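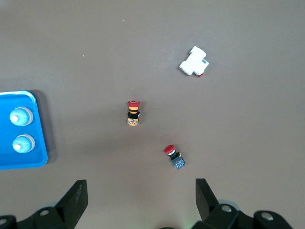
I spent most of July swapping fingers on grippers, and I now have opinions I never expected to have about screws. So many of you wrote in after the last issue asking which gripper we'd end up with for the panel parts job that I figured I'd just tell you where things stand, messy as it is.

The job, for anyone new: a customer builds small control cabinets and wants a robot to pick loose parts off a table and put them where the wiring people can grab them. Emergency-stop buttons, mini circuit breakers, that sort of thing. Nothing heavy. I thought we'd be finished in a week (you may laugh).

We had two grippers to compare. The Protby is the simple one, two flat angled fingers that open wide and close in a straight line. The Skoko is cleverer, with fingers that curl a bit as they close, and it costs a good deal more. I went in rooting for the Skoko. It looks great, it's quiet, and the setup software doesn't make me want to lie down on the floor.

And for the breakers it was lovely! A breaker is basically a little white brick with steps molded into it, and the curling fingers found a grip almost anywhere. The e-stops were another matter. You've got a big round red cap on one end, a boxy contact block on the other, and a skinny neck in between. If the button is standing up, fine, either gripper will take it. Lay it down at an angle and the Skoko would start to curl under the cap, tip the whole thing, and push it off toward the edge of the table. I watched it herd one button halfway across the mat like a cat with a bottle cap.

The Protby just squeezes. It has no imagination at all, and for the e-stops that suited me fine. Over two days we ran 317 picks with it, all part types mixed together, and 207 with the Skoko before I ran out of patience and daylight. I'm not going to give you a winner's percentage, partly as the two runs weren't laid out the same way and I know Chanida will write to me about it if I pretend they were. But the plain fingers dropped fewer buttons, and when they missed, they missed in the same way each time, so I could do something about it.

Chanida Saithong, by the way, is the one who talked me into moving the camera to the wrist. We'd had it on a post next to the table, and every time the arm came in for a pick it blocked its own view. I grumbled about the cable (still do, it's zip-tied in 6 places and it still finds something to catch on) but she was right. With the camera riding along and looking straight down, you get both fingertips in view with the part between them, and you can tell before closing whether you're lined up. My only complaint is that a red cap seen from above is a red circle, and a shiny one throws a highlight that moves as you come down. The software kept deciding the highlight was the middle of the button. We turned the overhead light down and that mostly settled it.

The table color matters too, more than I'd have guessed. We started on a white mat, and a white breaker on a white mat is a miserable thing to look for. The dull brown surface we use now is ugly as anything and I wouldn't go back.

Still on my list: the controller. We're on a Lindholm, and there's a delay of about 4 tenths of a second between telling the fingers to close and the fingers closing. You stop noticing it after a while, and then you time it and get annoyed all over again. Zulterbridge has offered to lend us theirs and I said yes before they'd finished the sentence. It's supposed to turn up Tuesday.

I also want to try softer pads on the Protby fingers. They're bare at the moment and I worry about scuffing the caps — customers do notice a scratched e-stop, even if it works perfectly well. If you've found a stick-on pad that survives more than a few hundred grips without peeling at the corner, please write and tell me what it is. I've tried two kinds and ended up picking bits of both out of the parts tray.

More next issue, once I've had the new controller on the bench for a few days.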